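From: Velimir Omerović
To: Kendside Poetry List
Date: Fri 9 March
Subject: Re: [kendside] Anyone read the new Hebden pamphlet?

> Has anyone got hold of the Flustcombe pamphlet yet? I liked
> the two poems in the October newsletter but wasn't sure the
> long one would hold up over 18 pages. Worth the postage?

Yes, yes, buy it! I read it twice on the train and missed my stop the second time. The long poem is called Elov, and it holds up beautifully - the lines get shorter as the river narrows, and by page 14 you're down to single words with great gaps of white round them. I'd have happily had another 18 pages.

The sequence after it is quieter, all washing and mending and hand-me-downs, and I went back to that one first.
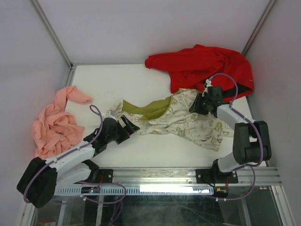
Red sleeve, pale wall.

My only grumble is the type, which is tiny. Flustcombe printed 300 and the numbered ones are going quickly (mine is 41), so write to them soon. They take cheques and will post up to three copies in one envelope.

Would anyone like to read Elov aloud at the Hebden evening? It needs two voices, I think, and I'm very keen to be one of them.

Velimir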